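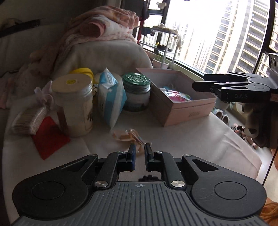 Trostow to open repair library in former shoe store

Jan 3, 2024

TROSTOW – A lending and repair library will open this month in the old Zudeck shoe store on Mill Street, giving residents a place to borrow household tools and get help fixing things they already own.

The Trostow Public Library will run the new space as a branch. Anyone with a regular library card can use it. There is no added fee, though borrowers who keep an item past its due date will be charged $1 a day.

The opening collection has 137 items. Most are things people need once or twice a year: carpet cleaners, tile cutters, pressure washers, folding tables, a canning kettle, a sewing machine for heavy fabric and several sets of clamps. Loans run for seven days and can be renewed once if no one else is waiting.

Smaller jobs can be done on site. The back half of the store has been fitted with 16 work spots, each with a lamp, a power outlet and a drawer of hand tools. People can reserve a spot for two hours at a time. Staff will show visitors how to use the equipment but will not do repairs for them.

The city council approved the branch in July by a vote of five to two. The two members who voted against it said the money should go toward longer hours at the main library, which has been closed on Sundays for more than a decade. The council agreed to look at Sunday hours again during the spring budget talks.

The first year will be paid for with a state grant and a gift from the Vishwakarma Foundation, a local charity that supports trade classes at the high school. After that, the library will have to cover rent and wages out of its own budget. The lease on the store runs three years, with an option for two more.

The building had been empty since the shoe store closed. Zudeck sold work boots and school shoes there for many years, and the painted sign on the brick side wall will stay. The wooden shelving along the north wall was also kept and now holds the lending collection. The front door was widened and the step replaced with a ramp.

Most of the tools came from residents. The library put out a call for donations in the fall and received more than it could use. Each electric item was checked for frayed cords, loose parts and missing guards before it was added to the list. Items that did not pass were sent to the county recycling yard. The library is no longer taking power tools but still wants extension cords, step stools and hand planes in good shape.

Chain saws, ladders over eight feet and anything that runs on gas will not be lent. The library's insurance does not cover them.

A survey mailed with water bills last year drew 2000 replies. Asked what they had thrown out in the past year that might have been fixed, people most often named lamps, vacuum cleaners, chairs and winter coats. Many wrote that they did not know where to take such things. The last appliance repair shop in Trostow closed when its owner retired, and the nearest one is a 40-minute drive away.

The branch will also hold evening classes. The first four are on mending clothes, regluing chairs, sharpening kitchen knives and rewiring a lamp. Seats are limited to 12 per class. As of Tuesday, 121 people had put their names down, so the library plans to repeat each class in February and again in March. Those on the list will get a call or an email with their date. The classes are free, but people in the lamp class should bring their own lamp, and those in the mending class should bring one piece of clothing that has been washed.

Children may come in with an adult. Anyone under 14 must stay out of the work area, and those from 14 to 17 need a signed form on file. The form is available at the front desk of either branch.

Jarnitico, the hardware store two blocks east, said it will give cardholders 10 percent off screws, glue, sandpaper and wire during the first three months. Shoppers will need to show a card at the register. The discount does not apply to sale items or paint.

Parking on Mill Street is limited to one hour on weekdays. The city has set aside two spaces in front of the branch for loading and unloading, with a 15-minute limit. There is also free parking in the lot behind the post office. The Route 3 bus stops at the corner of Mill and Second.

The branch will be open from noon to 7 p.m. on weekdays and from 9 a.m. to 3 p.m. on Saturdays. Tools must be returned to the desk during open hours and should not be left in the book drop at the main library.

Reservations for tools and work spots can be made by phone or in person starting next week. Online booking is expected by spring. A full list of items is posted on the bulletin board at the main library, and printed copies are available on request.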